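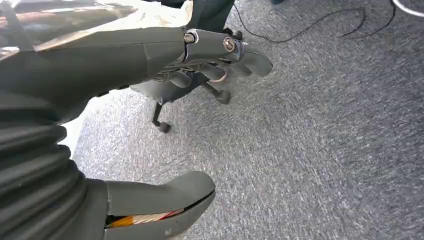 Figura 3. Vista de la cámara de muñeca con los dedos parcialmente cerrados. Al fondo, base de silla y cable sobre la moqueta.

3. Máscara propia y filtro de suelo

La máscara propia indica a Linutden qué píxeles pertenecen al brazo y a la pinza. Sin ella, el planificador trata los dedos y el fuelle como obstáculos y rechaza casi cualquier trayectoria.

1. Abra el panel Percepción y seleccione la cámara de muñeca.
2. Lleve el brazo a la postura de reposo y pulse Capturar referencia.
3. Cierre la pinza a media carrera y repita la captura. El módulo necesita 2 referencias como mínimo.
4. Repase el contorno propuesto. Debe incluir el segmento del brazo, el fuelle negro y los dedos superiores e inferior.
5. Fije el umbral de profundidad en 2000 y guarde el perfil.

Nota: los objetos sujetos entre los dedos no forman parte de la máscara. Asígnelos a la capa Carga; de lo contrario, desaparecen del mapa al soltarlos.

6. Active el filtro de suelo y elija el modo Textura moteada si trabaja sobre moqueta.
7. Compruebe en la vista previa que las ruedas y las patas de las sillas siguen marcadas como obstáculo.

Precaución: los cables finos quedan a menudo por debajo de la altura mínima y el filtro los absorbe como suelo. Dibuje a mano una zona de exclusión antes de habilitar el movimiento.

Precaución: no capture referencias con zonas sobreexpuestas junto al brazo. El contorno se ensancha y la máscara oculta parte del entorno.

Si aparece el error 2213, el perfil guardado no corresponde a la pinza configurada. Borre el perfil y vuelva al paso 2.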